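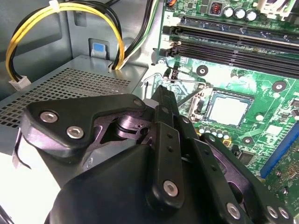
Lavanya Thomas asked whether reminders can be sent before the parent contact list has been checked, as the old Barua system allowed this. Sinero does not. The Send button stays grey until the list has been marked as checked by a named member of staff.

Section 2. Setting up a flu clinic and its reminder list

Last changed Oct 5, 2021

Use this section when you set up a nasal spray or injection clinic for school-age children. Travel clinics are set up on a different screen.

Before you start

You need a staff login with the Clinic Lead role. If you can see the Clinics tab but the New button is missing, you have the Viewer role. Ask Janaka Karunaratne at Skaderside to change it.

You also need the list of children from the school office, saved as a CSV file. Sinero will not read a spreadsheet that has more than one sheet in it.

Creating the clinic

1. Open the Clinics tab and press New.

2. Type a name for the clinic. Parents see this name in their messages, so use the school's full name and leave out room codes.

3. Enter the start and finish times. The finish time is when the last child is seen. Packing-up time goes in the Notes box.

4. Choose the vaccine type from the list. If both the spray and the injection will be offered, choose Mixed. The consent form will then ask parents which one they would accept.

5. Press Save. The clinic now shows as Draft. Parents can't see a Draft clinic.

Note: Changing the vaccine type after consent forms have gone out cancels every form already returned. Sinero warns you before it does this.
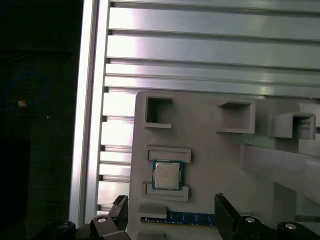
6. Open the Draft clinic again and press Add list. Pick the CSV file and wait for the preview.

7. Match each column to a Sinero field. First name, surname, date of birth and a parent's phone number or email address must be matched. The other fields can be left blank.

8. Press Import. Rows with a problem go into a Held list and are not lost. When the Skaderside list was first loaded, some 57 rows were held, nearly all of them with dates typed month first. Correct the date in the Held list and press Retry.

Caution: Do not import the same file again to clear the Held list. This makes duplicate records, and a parent may get the same form twice.

Checking the contact list

9. Press Check contacts. Sinero shows children who share a phone number. Brothers and sisters can be left as they are. For anyone else, ring the school office.

10. Look for the yellow flag. It means a parent has asked not to be contacted by text. Switch these to letter.

11. Tick Checked and type your name. The name is kept in the clinic's history and can't be edited later.

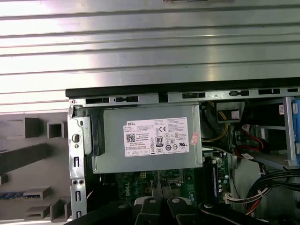
Can a parent change their mind after sending the form back?

A parent can withdraw or give consent at any time until the child is seen. Open the child's record, press Consent, choose the new answer and write down who you spoke to and when. If the call comes in on the morning of the clinic, tell the nurse in person as well, because printed lists do not update.

Sending reminders

12. Open the Messages tab and choose Reminder. The standard wording is in English. Other languages are under More, and the translations can't be edited.

13. Read the preview. The clinic name, time and school phone number should all be filled in. A pair of empty brackets means that field is missing from the clinic record.

14. Press Send. Messages leave in batches and a long list may take a while. You can close the window.

Parents who have already replied are left out. Parents who replied "need more information" are put on the call list, which Jahangir Gunawardena's team works through in the afternoons.

Note: Sinero sends no more than 2 reminders to each parent for each clinic. After that the child moves to the call list too.
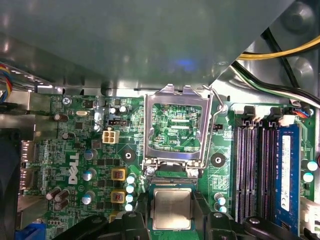
Fig. 4. CPU socket with the load plate raised.

If messages fail

A red mark beside a name means the message was refused by the phone network or mail server. Check the number for a missing digit, save it and press Resend. If every message has failed, the clinic's Cleltasura account has probably been locked. Stop sending and contact Selvaraj Ekanayake, giving the clinic name and the error code from the Messages tab.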